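Ticket: Gripper width reads wrong or drops out on Flarnivora handheld sessions
Project: Tititz
Opened by: Heather Waaka
Status: resolved, one follow-up open
Last updated: 17 Dec 2021

Problem

Sessions recorded with the Flarnivora handheld grippers are failing the width check in Dafis. Finger opening is computed from the two marker cubes, one at the base of each finger. In the failed sessions the width either goes missing for a stretch or jumps to full open for a few frames and comes back. The policy trained on this set closes too early on thin objects, and I think the bad width values are the cause.

Of 1,539 episodes in the December set, 479 are flagged. The set before it had 56 flagged with the same threshold.

Checked first

Encoder cable reseated, no change. Clock offset between the head view and the gripper view is within limits. Replayed ten flagged episodes by hand. The fingers move normally in all of them, so the hardware is fine and the fault is in detection.
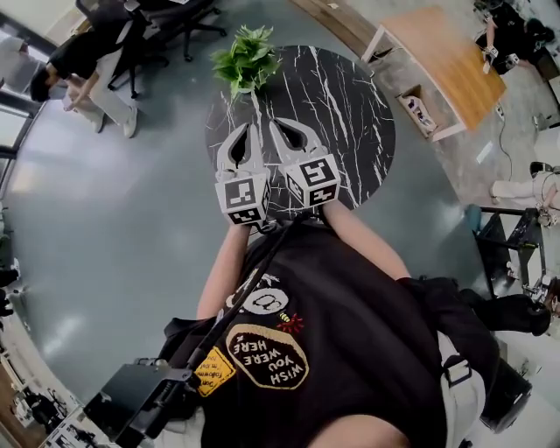

The detector config had been changed when we moved to Drakano for calibration. The old config used a fisheye model for the head view. The new one loads a pinhole model by default and gives no warning. Near the middle of the view the two agree well enough. As the cubes move outward the corner positions drift, the solver picks the wrong face of the cube, and the width jumps.

Switched the head view back to the fisheye model and reran the flagged episodes. Most of them pass. The ones still failing had low corner counts, so I looked at lighting next.

Exposure

Auto exposure was left on for both views. When the operator turns toward daylight, exposure drops and the white border on the cubes goes gray. The detector needs that border. Locked exposure at the start of each session and set the cube threshold to adaptive. Width dropouts in the test recordings went away.

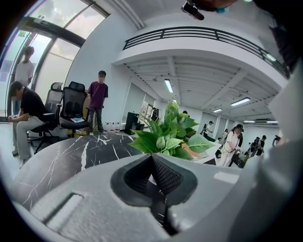
Relocalization is a separate issue, but it shows up in the same log, so I am recording it here. The gripper view is used to build the map and recover the tool path. On a few episodes the path resets partway through. The room has a tall glass door and window wall, and there are people in the hall behind the table, so a lot of what the tracker can pick up is either bright glass or something that may move. The black marble with its thin white veins gives usable features up close. I masked the gripper body and the glass, and raised the minimum feature count before a keyframe is accepted. Path resets are down but not gone.

Fix applied

1. Head view camera model set to fisheye in the Dafis config. Loader now stops with an error if the model is missing.
2. Exposure locked per session.
3. Adaptive threshold on marker detection.
4. Mask added for the gripper view.

Result

Full set rerun with the new config. The remaining width failures match the rate in the earlier set, so I am closing that part. Retraining has started with the corrected widths, same seed and same 2,000 step warmup as before, so the two policies can be compared directly.

Still open: path resets. Please attach the raw log if you see one, and leave the session folder where it is.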